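Home | Projects | Notebook | Parts wiki | Log in
Filed under: student projects > bimanual > notebook

May 7, 2024

Table bookings first bc I'll forget. We have the floor space until the end of term, then the Cimstead team needs the rails for their thing. So anything two-handed has to be collected before that. Put it on the wall calendar pls, the old one still says April.

Task today = organizer box. Open lid, close lid, hold base with the other hand. White cover on the table, box in the middle, both grippers. Drove myself for most of it, swapped out when my forearms gave up.

Count on the Dramani drive before starting: 2,681 episodes, all tasks. Of those 519 are lids of any kind. Not enough. The advisor's number for lids is 887 and I don't see us getting there with only this box, we need another one with a stiffer catch.

Things that went wrong, in order:
- left gripper not showing up in Jillent. Replugged, nothing. Restarted the recorder, fine. Third time this month. Someone open a ticket, I keep saying I will
- clocks drifted between the head view and the grippers, threw out the first batch and re-synced
- I kept pinching the lid by its corner so it twists on the hinge. Go for the middle, near the latch. Slower but it stays flat
- smoky clear plastic on white is a pain for the depth estimate. The box comes out full of holes. Expected that, still annoying

Box notes, both states:
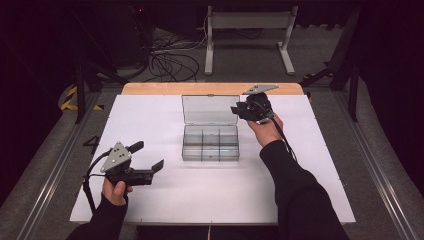
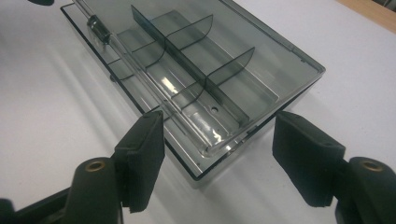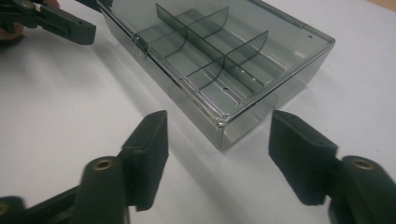 After lunch changed the start rule. Before, every episode began with the box square to the table edge and we all got lazy about it. Now: turn the box a bit each time, any angle, hands start apart, then go. The policy from last month only worked with the box dead straight and that was our own fault, we never showed it anything else. Got 26 good ones under the new rule before I had to give the table back.

Dividers: leave them in. Somebody pulled one on a earlier run and the episodes don't match each other any more. If we want a divider task later (slide out, slide in) it gets its own folder and its own name, not "box_misc" again. There are already two box_misc folders and I dont know which is real.

Finger pads. Foam is wearing on our older pair, corner starting to lift. Held with double sided tape for now. New foam is in the drawer under the printer, cut it a hair smaller than the pad or it catches on edges when you close. The brass inserts are all ok, I went over them with the hex key. Do not overtighten, we melted one in crooked last time and the finger had to be reprinted, four hours gone.

Cables. Left one pulls when you reach across. Leave slack at the elbow and let it hang outside your arm. I had it the other way all morning and the wrist readings were jumpy, could be a coincidence but I'd rather not find out during the demo.

Long sleeves rule is still on btw, black ones, bin by the door. Wash them sometimes.

Tried a quick replay of one of the close episodes on the small arms, no learning, just playback. Lid came down, missed the catch by a few mm, arm kept pushing and shoved the whole box along the table. So the base hold matters more than I thought. In my demos I was bracing it without noticing, and I think the grip width in the log is too coarse to show how hard. Check what Flatano does w/ the width signal, their student kit logs it at a higher rate and the format is almost the same as ours.

Labels: decided on open_lid, close_lid, hold_only. If an episode has open and close in one take, split it, don't invent a fourth label. I renamed what I could, the rest is in a text file called TODO_labels on the shared drive. An hour's work for one person, maybe less if you don't watch every episode to the end.

Poster for the student showcase: title is still blank. Draft has too much text in the methods box. I'd cut the calibration paragraph and use the space for the failed replay, people like seeing things fail and it explains why we have two hands on the box.

Next time
- resync clocks BEFORE the first take
- new foam, both grippers
- stiffer box, borrow or buy
- try a matte sheet under the box, see if depth gets any better
- someone else drives, my wrists are done
- back up the drive, last copy is old

Left the grippers charging on the side bench.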